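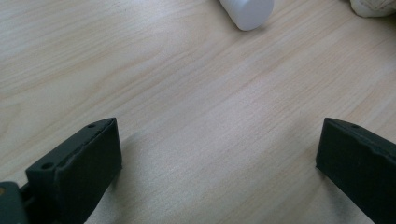
Table Rental FAQ

Gravside Hall, updated 8 October 2019

How do I book a table?
Email Ama Tsikata with your date and how many tables you want. She answers in the order received, so a second email marked URGENT puts you nowhere special.

How many do you have?
57. Fewer in November, when every craft fair in the county remembers we exist.

What do they cost?
$2 each per day, chairs not included. Chairs have their own page and, frankly, their own problems.

Can I use a tablecloth?
Please do. Clips are fine. Tape is fine if you enjoy scrubbing. Staples are how you end up buying a table.

What about candles?
Only in a glass holder taller than the flame. Wax comes off with an old gift card and patience, and we supply neither.

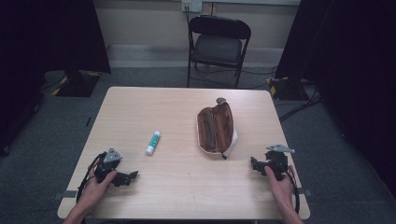

Pale wood-grain top, seen from the near edge.

Do you deliver?
Within Tennant, yes. To Holteo, yes, but you'll pay for the bridge both ways. Anywhere else, you'll need a van and a friend who owes you something.

Can I stand on one to hang decorations?
No. We have a ladder. Ask for the ladder.

Somebody left a ring on the top. Do I lose my deposit?
For a coffee ring, no. Wipe it with a damp cloth and dry it right away. If it's still there at return, tell us and we'll have a go at it ourselves. Burns and gouges come out of the deposit.

What if I bring them back late?
You pay for another day. Leaving them outside the door at midnight counts as late, and also as leaving them outside.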